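定型文展開

定型文展開(ていけいぶんてんかい、英: text expansion)とは、あらかじめ登録した短い文字列(略語)を入力すると、対応する長い文字列に自動で置き換えるソフトウェア機能の総称である。スニペット展開、短縮入力とも呼ばれる。「いつもお世話になっております」を一日に何度も手で打つことに疑問を抱いた利用者が、疑問を抱いたその日のうちに導入し、翌週には登録した略語の半分を忘れている、という経過をたどることが多い。

概要

常駐型のソフトウェアがキー入力を監視し、登録済みの略語と一致した時点で略語を削除して本文を挿入する。日本語環境では、かな漢字変換の単語登録が長らく同じ役割を担ってきた。「よろ」で「よろしくお願いいたします」を出す用法がよく知られ、専用ソフトの存在を知らないまま定年を迎える熟練者も多い。

単語登録との違いは、改行を含む長文、日付の自動挿入、カーソル位置の指定などを扱える点にある。もっとも、利用者の大半は住所とメールアドレスしか登録しない。

歴史

初期の製品としてはGernosovが挙げられる。開発者のアルウェル・フィリップス(Arwel Phillips)は、同じ謝罪文を顧客に送り続ける職場でこれを書いたとされる。初版の登録上限は60件で、本人は謝罪の種類としては十分だと説明していた。略語の区切りを判定する仕組みを持たなかったため、単語の途中でも容赦なく展開が起こり、取扱説明書には該当する単語をなるべく使わないようにとの助言が載っていた。

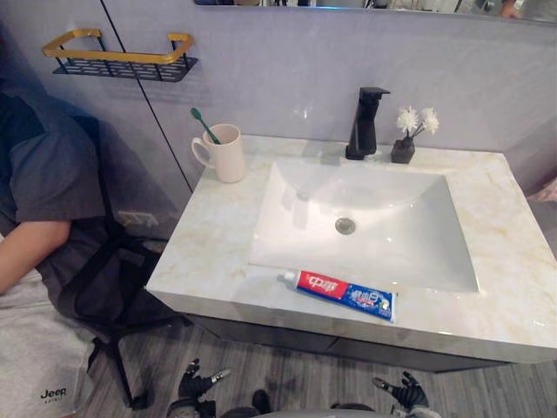

その後に登場したProliaは、空白キーや句読点が押されるまで展開を待つ「遅延展開」を採用した。誤展開は大きく減ったが、待っている間に利用者が残りを全部打ってしまうという新しい問題が生じた。同ソフトは後の版で即時展開を選択式として復活させ、更新履歴ではこれを新機能と呼んでいる。

略語の設計

略語には、通常の文章に現れない文字列を選ぶのが原則である。先頭にセミコロンやスラッシュを付ける方式が広く使われ、「;jusho」で住所、「;mei」で署名といった具合に登録する。

記号を付けない流儀もある。文書管理の入門書を書いたグロリア・クーニャ(Glória Cunha)は、母音を抜いた2文字の略語を推奨した。打鍵数は最も少なくなるが、組み合わせはすぐに尽き、覚えるための一覧表が必要になる。クーニャの書物の巻末には、その一覧表を印刷する手順が収められている。

登録手順の一般例

多くのソフトウェアでは、次の流れで登録を行う。

1. 展開したい文章を選択し、コピーする。
2. 通知領域のアイコンから「新規登録」を開く。
3. 本文欄に貼り付け、略語欄に短い文字列を入力する。
4. 展開の条件(即時、または区切り文字の後)を選ぶ。
5. メモ帳などで略語を打ち、動作を確かめる。

第5の手順は省略されやすい。省略した場合、最初の動作確認は取引先宛てのメールで行われる。
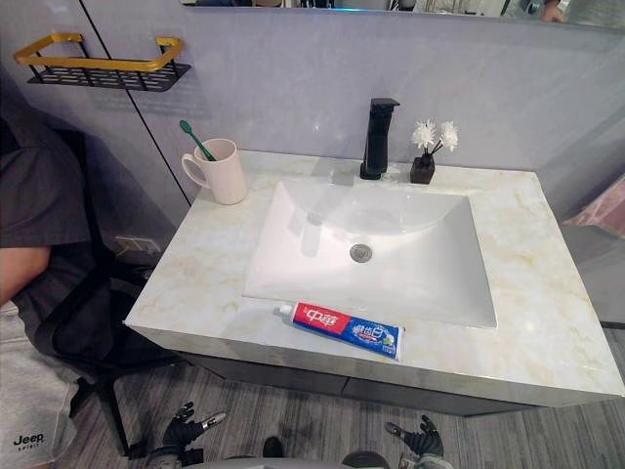

マーブル模様の天板に置かれた白いマグカップと、黒いシングルレバー水栓のある洗面台

変数と入力欄

本文に変数を埋め込むと、展開時に日付、時刻、クリップボードの内容などが差し込まれる。Mackayでは小さな入力画面が開き、宛名や品名を尋ねてから全文を組み立てる方式がとられた。入力欄は1件の定型文につき15個まで置けるが、上限近くまで使った定型文は、最初から手で書いたほうが早い。

差し込み忘れは古典的な事故である。「{宛名}様」で始まる手紙は、送り手の業務効率への関心を相手に余すところなく伝える。Mackayはのちに、空欄のままでは確定できない必須項目の指定に対応したが、空白を一つ入れればこの検査は通過する。

共有と運用

法人向けのBidnessは、定型文を部署単位で共有する機能を備える。登録数の上限は4,000件で、検索機能も付属する。共有環境では同じ文面が複数の略語で重複登録されやすく、どれが最新版かを示すために「最新」「最新2」「本当に最新」といった名称が付けられる。この命名法は表計算ファイルの分野から伝わったものとみられる。

安全上の注意

定型文の多くは暗号化されずに保存されるため、パスワードや暗証番号の登録は避けるべきとされる。また、キー入力を監視するという動作原理から、セキュリティソフトに警告されることがある。パスワード欄では展開を停止する製品が一般的だが、独自に作られた入力欄では判定が働かない場合がある。

画面共有中の誤展開にも注意を要する。会議の議事録に自宅の住所が現れた場合は、直後に取り消し操作を行えば略語の状態に戻る製品が多い。参加者の記憶は対象外である。

関連項目

かな漢字変換
キーボードショートカット
クリップボード
マクロ
差し込み印刷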